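4.3 Checking the underbody with the vehicle raised

Carry out this check after the vehicle has been set on the lift (section 4.2) and before any guards or trays are removed. It applies to the Karkholm chassis in both wheelbases. Allow 48 minutes if you have not done one before.

You will need:
Work light
Soft nylon brush and dry rags
Torque wrench, set to 110 Nm
Inspection sheet B
Safety glasses and gloves

CAUTION: Never go under a vehicle that is held by a jack alone. Confirm that the lift locks are engaged on every column.

1. Raise the vehicle to working height and lower it onto the locks. Switch off the lift at the wall.

2. Walk once around the vehicle and look along both chassis rails from the end. Anything hanging below the rail line should be written on the sheet before you touch it.

3. Brush loose dust off the lower face of the rail. Do not use compressed air -- it drives grit into the slot and under the boots.

4. Check the slot in the lower face for packed dirt, cracks at the ends and flaking paint. Surface dust and a dull finish are normal.

5. Move to the ribbed bellows boot. Look at each fold in turn, including the valleys, and turn the work light so that it shines across the folds. Small splits show up as a dark line.
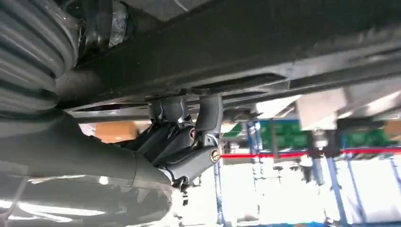

Fig. 4-6. Bellows boot and chassis rail, from below.

6. Press each fold lightly with a gloved thumb. The rubber should spring back. If it stays dented or feels sticky, mark the boot for replacement (part 615).

7. Look into the gap between the boot and the underbody. Wrapping, plastic sheeting and cable bundles can all end up in this space, and in shadow they are hard to tell apart. Use the light to identify whatever is there. Do not pull on it.

8. If it is loose wrapping, cut it away with blunt-nosed snips. If it is a cable, check that it is clipped up and clear of the boot, then leave it in place.

9. Check the rail bracket bolts with the torque wrench. If a bolt turns before the wrench clicks, replace it and the washer. Do not re-tighten and reuse.

NOTE: Grease on the outside of a boot does not always mean a split. Wipe it clean, run the vehicle for 2 km and look again.

10. Clear all tools and rags from under the vehicle, sign the sheet and hand it to the bay supervisor. Keep the vehicle on the locks if any item is marked for replacement.

Boots supplied by Broridari before January have a slightly shorter collar. They fit the same rail, but use the narrow clamp -- see section 7.1.

Filed under: Workshop guides > Chassis and underbody

Clodby Workshop Manuals | Section editor: Njoroge Mollel | Contact us | Back to top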